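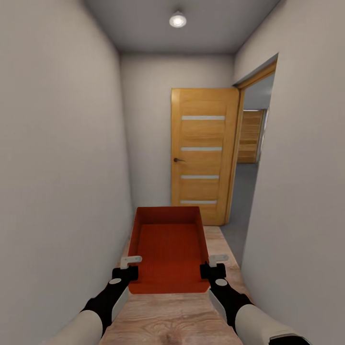

Figure 3. Rendered view along a hallway with a single round ceiling light.

4.2 Losses in the first growing season

The planting lists handed over by the contractor gave a total of 3,535 hedge plants across the two estates. Most were hornbeam and field maple, planted bare-root in a double staggered row, with short runs of holly and privet beside the parking courts. Kullisside received a little over half of the plants. The remainder went to Vetum, where the ground had been used as a site compound during the building works and was noticeably harder to dig.

All plants were checked at the end of the first summer and again after leaf fall. A plant was recorded as dead if no green tissue could be found when the bark was scratched at the base and halfway up the stem. Plants that had died back to the base but were shooting again were recorded as alive and marked on the plan with a separate symbol. Missing plants were treated as dead, as it was not possible to tell whether they had been pulled out alive.

Losses were heavier at Vetum than at Kullisside, and within Vetum they were heaviest along the southern boundary. The dead plants there stood in long unbroken stretches. At Kullisside they were scattered, usually one or two together, and the gaps had begun to close by the second check. We take this to mean that the losses at Kullisside were mostly down to poor individual plants or careless handling, while those at Vetum had a cause that acted on whole lengths of hedge.

Trial pits dug on 19 March 2019 give some support to this reading. In the pits along the southern boundary the topsoil lay directly on a compacted layer of clay and crushed brick, and roots had turned sideways when they met it. Standing water was found in two of the pits. The pits at Kullisside showed a gradual change from topsoil to subsoil, with fine roots well down into the lower part. The specification called for the ground to be ripped before topsoil was spread. There is a signed record of this being done at Kullisside but we could find none for Vetum.

Watering was compared using the bowser logs kept by the maintenance firm, Baek. The contract allowed for 1,000 litres per visit at Kullisside and 2,000 litres per visit at Vetum, the larger amount having been agreed on account of the more open site. Visits were made at the same intervals on both estates, although the Vetum log has no entries for part of July and it is not clear if those visits were missed or only not written down. Even allowing for the gap, the Vetum plants were not given less water than those at Kullisside. On the compacted ground some of it probably ran off along the kerb - the site notes mention wet paving after two of the visits - and some of it may have sat around the roots for too long.

Mulch made less difference than we had expected. Lengths with a full depth of bark mulch did slightly better than those without at Kullisside. At Vetum no difference could be seen. The mulch had been moved about by wind and by people cutting through the hedge line to reach the bus stop, so by the second check it was hard to say which lengths could fairly be called mulched. For this reason we have not tested the effect further.

4.3 Comparison with earlier work

The pattern is close to that reported by Ok-hee Ra for roadside hedges at Stondine, where failures also ran in blocks and were put down to ground left unripped after construction. Her plants were older when set out and had been grown in pots, so the rates of loss cannot be set side by side. Her method of recording regrowth also differs from ours. She counted a plant as failed if the leading stem was dead, which would move a fair number of our Vetum plants from one column to the other. We have kept the simpler rule here, and the plans showing both groups are held with the site records.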